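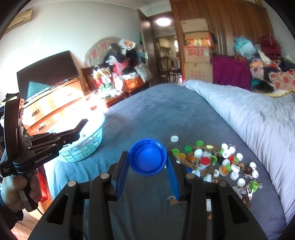
Figure 3. Large blue cap with ridged rim, hollow side showing.

4.2 What households keep, and where

Caps and lids were the biggest group by far. Across the four study towns (Putov, Savuvska, Lūse, Umska) we logged 3,788 kept items, and 2,716 of those were closures of some kind: bottle caps, jar lids, screw tops off jugs. Most had no matching container left in the home. People still held on to them. Common answers when asked why: "might fit something," "for the kids," "for the drive at school." Umska had a school cap drive running until August, so the numbers there are probably high.

Storage was loose. Kitchen drawer first, then bags on door handles, then open baskets and tubs. Sorting by color was rare outside Lūse. We had expected age of the household to matter more then it did; size of the kitchen was the better predictor, see Table 5.

Mixed storage is the harder case. Once caps share a container with other odds and ends, they stop being thrown out at all. Savuvska respondents called this "the basket" with no further name, and most could not say what was at the bottom.
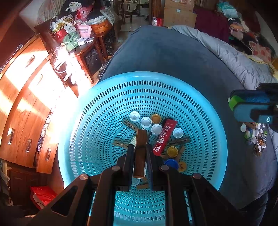
Figure 4. Mixed contents: caps in white and amber-brown, wooden block, long red packet. Light-blue basket.

Items in mixed containers were coded one by one, not by container. That left 3,587 items with a usable material code. The rest were too worn or the coders disagreed, and we dropped them from the tables but not from the totals above. Wood and packets went under "other," which is a weak category and we know it. A second pass on Putov split it into wood, paper and film, but the other towns havent been redone yet, so no comparison is made here.

Weights were taken at the doorstep and are reported in 4.3.

Shares: 4 | Comments: 0

Contact the authors | All rights reserved | Back to top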